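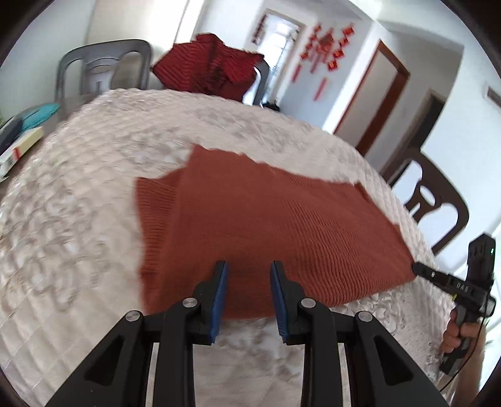 Folding for the machine, week six

Sat 2 March

I promised in January that I would write about the clothes work when I had something to say, and now I have a little. For those who are new on this blog: in the evenings and on some weekends I record examples for a learning system. It must learn to fold clothes. I hold one gripper in each hand, I fold the thing slowly, and the grippers record what I do. The project has the name Wurum. I did not choose it and I don't know what it means.

The target for one person is 2555 good folds. I have 127 from this week, which is my best week until now, but it is still a long way. Trousers I finished already. Towels also. Now I am in the knitwear, and knitwear is a different world.

A shirt keeps the line you give it. A jumper doesn't want to. You bring the sleeve over, you open the fingers, and the sleeve comes back a few centimetres as if it has its own opinion. The orange one is the worst of my pile and also my favourite, because the ribs are fine and they show me very clearly when I have pulled it crooked. I have folded it so many times that I could do it with closed eyes, but the instructions say that I should look at the work.

How I do one example

I lay the jumper on the bed and I smooth it with my hands. Then I take the grippers, wait for a breath, and start. First one sleeve, then the other, then the bottom up to the neck. At the end I take the edges again and make small corrections. After that I hold still for a moment and stop the recording. Next I shake the jumper open and begin from another position, a bit turned or a bit nearer to the pillow side, so that the system will not learn only one place on my bed.

The corrections were a question for me for a long time. In the beginning I threw away every example where the edges did not meet. Then I wrote to ask, and the answer was to keep them if I repair the mistake inside the same recording. A machine that sees only perfect folds has no idea what to do with a bad one. I had deleted up to 159 of those before I asked. It still hurts me a little when I think of it.

Things I have learned

Do not squeeze. With my own fingers I press wool hard without noticing, but in the gripper you see it, two fingers closing on a thick edge and taking three layers when you wanted one. I go in from the side now, very flat, and I lift only when I am sure what I have.

Check the cable before you start. I lost 19 recordings on one evening when the plug was not fully in, and I discovered it only when I had already made tea and sat down to look at them.

The quilted bedspread stays. I asked if I should put a plain sheet, and they prefer different backgrounds from different homes. Wool catches on the pattern a little, so you have to lift it more and drag it less. On a smooth table I was lazy with this.

My wrists are better than in the first weeks – I take a pause after each garment and I don't do more than two hours. My folding of our own laundry has become strangely slow. I make the little stop at the end also there, with a pillowcase in my hands.

Next week are cardigans, with buttons closed and with buttons open. I have only one cardigan, so I will have to borrow.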